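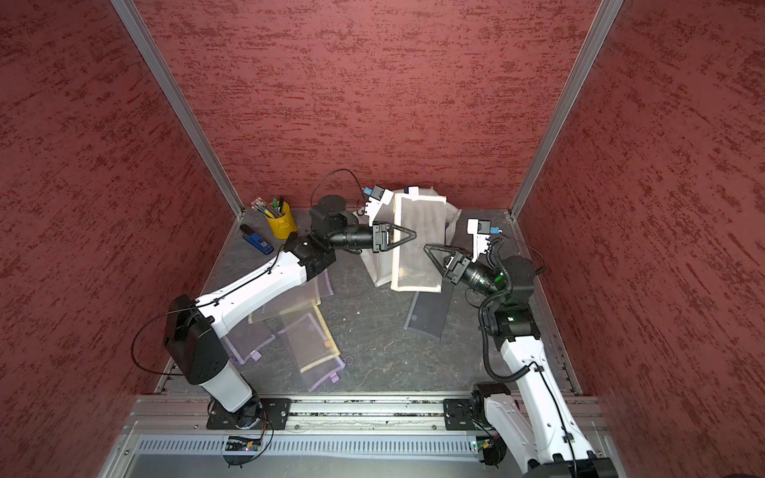

Setting up the Kerau cell

Operators must complete the checks below before each handling run. Allow 33 minutes.

1. Confirm that both arms are bolted firmly to the front rail.

2. Place the container within reach of both grippers and turn its rim outwards.

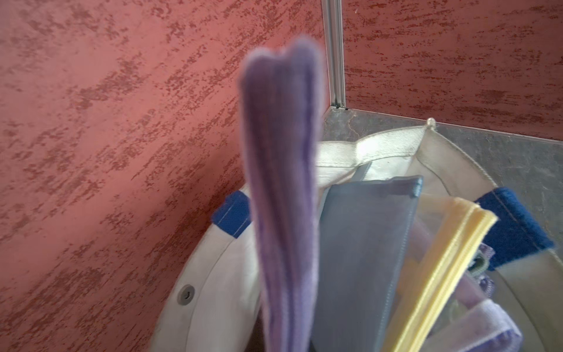
Wrist view over the container, with pouches upright inside.

3. Check the camera connector and cable on each wrist – a strained lead must be replaced, using Himmont part 973. 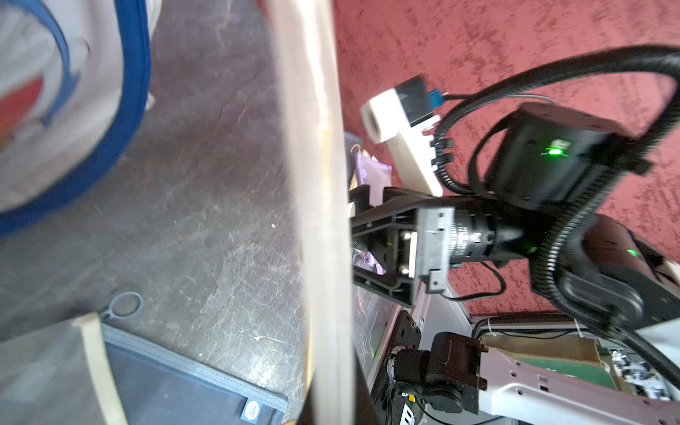

Wrist camera, connector and cable conduit.

4. Run program 101 at reduced speed and watch both arms throughout.

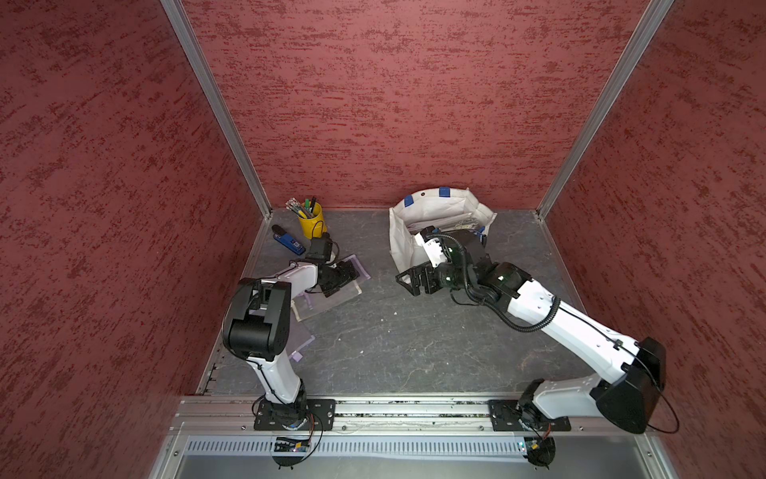 5. Return both arms to rest and enter the result in the Fustano maintenance log.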